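## The round table gets its turn

Hello again from the messy end of Dirnstead! Last month I promised you the linen shelf, and then I opened the wardrobe door and a whole avalanche of odds and ends came sliding out at my feet, so the linen shelf will have to wait. This is the story of the little soft things instead — the stuff that weighs next to nothing and gets into every drawer you own.

I started on a Tuesday after lunch, which was my first mistake (I am useless after lunch). My plan was to sort straight from the wardrobe into bags. Forget it. Everything clings to everything else, and you end up holding the same scrap of packing three times and putting it back twice. So I moved the lot over to the round table, a bit at a time, and that made all the difference. A round table is great for sorting! You can reach all of it from one chair.

My rule was small batches. One handful, deal with it, next handful. I let myself have 36 minutes on the kitchen timer, because half an hour felt lazy and I like an odd number that isn't one. Typical batch: a sheet of tissue paper, a couple of folded face masks, a gray sock, one of those yellow foam nets that fruit comes in, and a big white block of foam that I swear breeds in the dark.

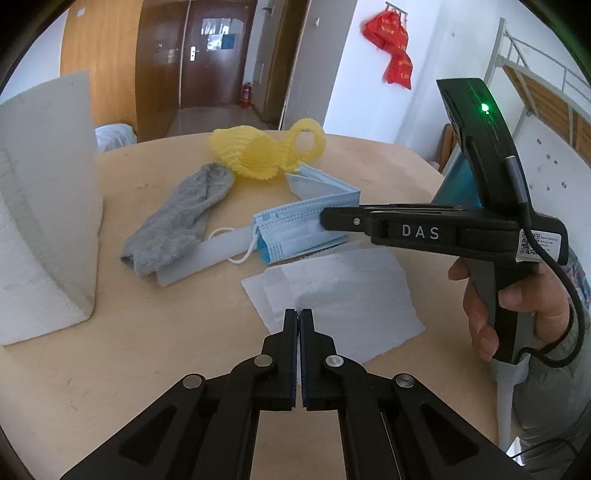

### What stays and what goes

**Tissue paper.** Stays, if it's clean and not torn. I smooth it flat with my hand and slide it into an old Clandico catalog, where it keeps its shape until birthday season. I used to roll it. Rolled tissue springs open the second you let go and then you're chasing it down the hallway.

**Face masks.** I keep the unused ones and toss any I'm not sure of. Fold them along the pleats, tuck the ear loops in, and stack them in a tin with a lid. Loops left hanging will grab anything, and I've pulled out a mask with a hair clip, a receipt and a tea bag riding along.

**Foam fruit nets.** OK, I know. But I love these. They go over the glass ornaments in December, and one of them stretched around a jam jar keeps it from clinking in the picnic bag. I'm allowed two. The rest go.

**Foam blocks.** I kept the ones from the Ferraro lamp for years in case I had to send it back. The lamp has been on my desk through two house moves. I think we're past the return window!

**Strips of plastic.** Out. I have never once needed one.

**Single socks.** They get a month in a basket by the washer, and after that they're dust cloths. A sock over your hand is the best thing going for wardrobe doors and window ledges, and it can go right back in the wash.

By the time the timer went off I had one Fisavik box filled and labeled, plus a bag by the door, and the wardrobe closes again without a shove from my hip. There is still a bag of ribbon in the bottom that I didn't touch. Linen shelf in April — I mean it this time.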